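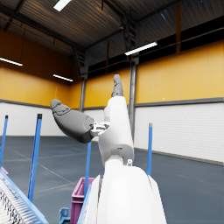
Evaluation of a simulation kit for robot hand control

Hiwot Feyisa
Project report, second year, Automation and Control

1. Background of the project

Our department wants to offer a course in robot handling next year, but there is no money for a real robot with a complete hand. For this reason I was asked to test the Callura kit, a software package which is sold to schools by the firm Greseck. The kit contains a model of a robot arm and hand, several ready-made work halls, and a set of exercises. My task was to find out if a student with normal programming knowledge can work with it without much help from a teacher.

I worked with the kit until August. All tests were made in the hall called Irkska, a warehouse with yellow and white walls, because most of the exercises in the handbook are written for it.

2. Installation

The installation took 11 minutes on the laboratory computer. On my own laptop it did not succeed at first, as the graphics driver was too old. The handbook mentions this requirement only on page 189, in the appendix, and I think it should stand in the first chapter. After the update the program started normally.

3. Work with the hand

The joints of the fingers can be moved in two ways: with sliders on the screen, or with a short script. The sliders are good for the first hour. After that I used only scripts, for the reason that a position can be saved and repeated exactly.

The view from close to the hand was the most useful one for me. It is easy to judge how a finger is bent and in which direction it points. It is more difficult to judge the distance to the things below, for example a crate, when the forearm covers a large part of the view. I solved this by switching to the side view before every grip – this costs time, but I had fewer collisions.

4. Results

I carried out 286 grip attempts with the standard settings. Nearly all failures happened when the hand came to the crate from above and touched the rim. When I changed the approach angle in the script, the problem became smaller, but it did not disappear. I could not find out whether the cause is in the contact model or in my script.

I also tried the additional module Nigatu, which plans the path of the arm automatically. It worked well for the arm. For the fingers it has no function, and the product page is not clear about this.

5. Support

I wrote to the support of Greseck two times. The first answer came after 8 days and was friendly, but it only repeated the text of the handbook. The second answer contained a corrected script, and this script I could use directly.

6. Recommendation

I recommend the kit for the course, with the condition that the teacher prepares the computers before and gives the students an own short instruction for the grip exercises. The Nigatu module is not necessary in the first year. My scripts are stored in the project folder of the laboratory, together with the list of all settings.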